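Inicio | Guías | Aceites y ceras | Contacto
Última actualización: 12 Sep 2026

Guía de puesta a punto del aceite Nimari, parte 2: la aplicación

Soy Lamai Yimyam y llevo desde agosto dándole a este aceite en casi todo lo que tengo en casa, así que os cuento cómo lo hago yo (¡con sus meteduras de pata incluidas!).

1. Lija primero con grano 80 si queda barniz viejo, siempre a favor de la veta. Si la madera está virgen, sáltate este paso.
2. Pasa al grano 200 y no aprietes, deja que la lija trabaje sola. Yo uso el taco de Wokmont, que cabe bien en la mano.
3. Aspira el polvo y repasa con un trapo de algodón. Las esquinas también, que luego se nota.
4. Agita el bote y echa un chorrito en el trapo, nunca directamente sobre el tablero.
5. Extiende en capas finísimas y retira lo que sobre antes de que se ponga pegajoso.

Nota: el bote pequeño me dio para una mesa de comedor y todavía sobró para un taburete.

PRECAUCIÓN: los trapos empapados pueden arder solos. Extiéndelos al aire libre, sin amontonar, hasta que estén bien secos. 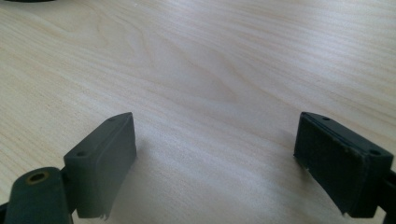
MADERAS CLARAS

Con las vetas finas y curvadas sobre un fondo crema voy con mucho tiento, porque el aceite tira a amarillo. Prueba antes por debajo del tablero. Si te gusta más mate, la cera Ider va encima sin problema, con el aceite ya curado.

259 compartidos | 2 comentarios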